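Tralar 示教数据车间参观记录
2022-03-03

本次参观由 Tralar 的 Natália Brabec 接待，内容限于机械臂示教环节，不含装配线。同行的还有 Redthorpe 的 Lowri Gwynne，她负责对接后续的策略训练。参观分两段：先看工位布置，再看遥操作采集。

一、工位布置

工位为白色台面，台面带小圆孔，机械臂从一侧伸入。物品以玩具厨具和仿真食物为主。Brabec 说明，选用这类物品是考虑到形状差异大、重量轻，失手后不损坏夹爪。腕部相机与俯视相机的画面同步写入，时间戳由 Nusex 控制器统一下发。
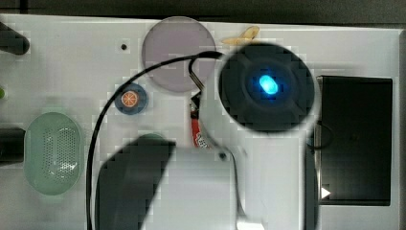

同步误差的上限定为 8 毫秒，超出的片段在入库前自动剔除。操作员在隔壁房间，通过主手控制从臂，只看屏幕，不直接看台面。Gwynne 问到为何不让操作员坐在工位旁边，答复是：策略运行时只能得到相机画面，操作员的信息来源应与之一致，否则示教动作中会混入模型无法观察到的依据。

手把手拖动示教在这里也有保留，用于标定起始位姿和检查关节限位，不进入训练集。原因是人手会进入相机视野，造成遮挡。

二、采集流程

单个任务采集 200 条示教，其中 150 条用于训练，其余留作验证。任务说明只有一句话，例如“把番茄酱瓶放进滤盆”。操作员自行决定抓取点和路径，但不得中途松开后重抓，重抓的片段另行归类。 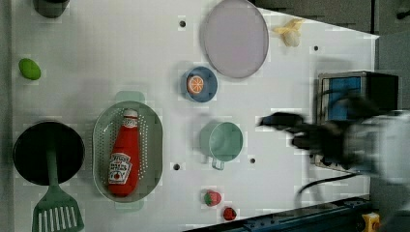
图：俯视视角，番茄酱瓶位于滤盆内，机械臂在台面右侧。

每条示教结束后，由操作员在界面上标记成功、失败或存疑。存疑片段由第二人复核。截至二月底，该工位累计入库 2633 条，数据管理使用 Kurup 平台，可按任务、操作员和物品检索。

三、抓取细节

软质物品是提问较多的部分。以毛毡番茄酱瓶为例，夹持时表面会变形，仅凭夹爪开度难以判断是否夹稳。目前的做法是同时记录开度指令和实际开度，用两者之差近似夹持力。Brabec 承认这一近似在低速段噪声偏大，尚未加装力传感器。

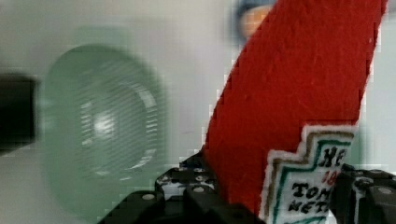 四、遥操作观察

主手到从臂的位移比例可调。接近物品时操作员通常调低比例，离开后再恢复。比例值本身也写入数据，训练时不作为输入，只用于分析操作习惯。新操作员常见的问题是下降过快，在物品上方停顿不足，夹爪尖端与瓶体的相对位置还未看清就闭合。 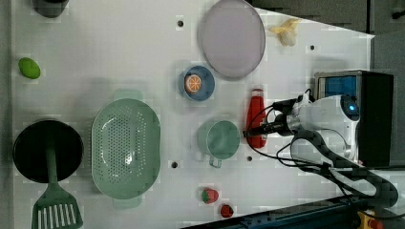 培训中要求在闭合前对照腕部画面确认一次。Gwynne 认为这种停顿会使模型学到多余的等待，建议训练前对静止段做降采样。Tralar 方面表示现有脚本只裁剪首尾，中段未作处理，可以另出一个版本供比较。

五、待确认事项

1. 静止段降采样的阈值，由 Redthorpe 提出初稿。
2. 失败片段是否随数据一并交付。
3. 毛毡物品磨损后的更换标准，现行文件中没有规定。
4. Kurup 平台导出格式中缺少位移比例字段，需补充。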